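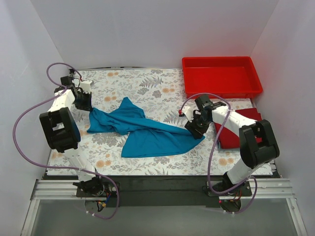 The folding cell at our Minmont workshop, two arms on one blue cloth.

About Us

Jisico is a small company that builds, sets up and looks after cloth-folding cells. If you have come to this page because you own one of our cells and it is making a noise, please skip down to the bottom, where you'll find how to reach us. Everyone else is welcome to pull up a chair, because we do like to talk about this work (our families will tell you the same, and they have heard it all before).

How we got going

Qiuyue Yuan and Deming Qin started Jisico in the back half of a bakery building in Minmont, with 2 secondhand arms, one bench and a very patient landlord. Qiuyue had spent years repairing sewing machines and Deming had come from packaging lines, and between them they had a strong feeling that most machines get plenty of love on the day they are installed and hardly any after that. Their first cell went to a linen service in Rullivia. It's still running, with new cables and new fingers and one new elbow, and Deming still drives out every September to go over it bolt by bolt and stay for lunch.

We have grown since then, though not by a great deal. Yulan Luo runs the workshop, Tianyou Kong does wiring and controls, and Huiling Mao answers the phone, keeps the parts shelf and knows every cell we have ever sent out by its number. We are up to number 27 now!

What we do all day

A cell is two arms, a table, three walls and a good deal of cable, and most of our days go into those four things. The arms bolt to plates in front of the table, one on the left and one on the right, and Yulan sets them so both grippers can meet comfortably over the middle of the cloth. She checks the plates for level, tightens everything, lets the arms run overnight, and then tightens everything again in the morning with a mug of tea standing by. New bolts settle, and she would much sooner find that out in our shop than in yours.

Then comes the cable, which is Tianyou's department, and you may want to get comfortable if you ever ask him about it. The purple cables arch over each wrist to a red connector, and they need enough slack to let the arm stretch and turn, but too much slack and they start sweeping across the work. He runs each arm to the far end of its reach, watches the loop, takes up a little or lets out a little, and does it again. On one cell he did this for most of an afternoon, went home, and came back at 7 a.m. having thought of a better way to route it. We left him to it, and he was right.

After that we teach the pair to handle cloth together. Towels and napkins are kinder to begin with, and big floppy pieces come later. The arms take opposite ends, and we adjust how hard the fingers close until the fabric is held without being marked. We like to practice on a patterned table covering, partly because a busy background gives the vision system something to chew on and partly, we'll admit, because Huiling picked the flowers and we have all grown fond of them. Each cell does 618 practice folds here before we crate it. The figure came out of Deming's old notebook and we have never seen a reason to change it.

Looking after your cell

Every cell we sell comes with a visit after its first two months of work, and after that as often as you and Huiling agree between you. On a visit we wipe down the fingers, look along the whole length of each cable for rubbing, listen to the joints one at a time, and check the wiring at the bases, where lint loves to gather. Please do brush the lint out yourselves between visits. A soft paintbrush is perfect, with the power off and the indicator light out.

If something does fail, we try to repair the part before we replace it. The Bălan laundry, one of our oldest customers, has a wrist motor that has been on our bench three times and gone home happy three times, and we hope to see it again, though not too soon.

Come and see us

Visitors are welcome at the workshop, which is at 803 Mill Lane, Minmont, through the blue side door. Bring a piece of whatever you need folded and we'll put it on the table and have a go. For repairs, ring and ask for Huiling, and have your cell number handy. It's on the plate by the left base.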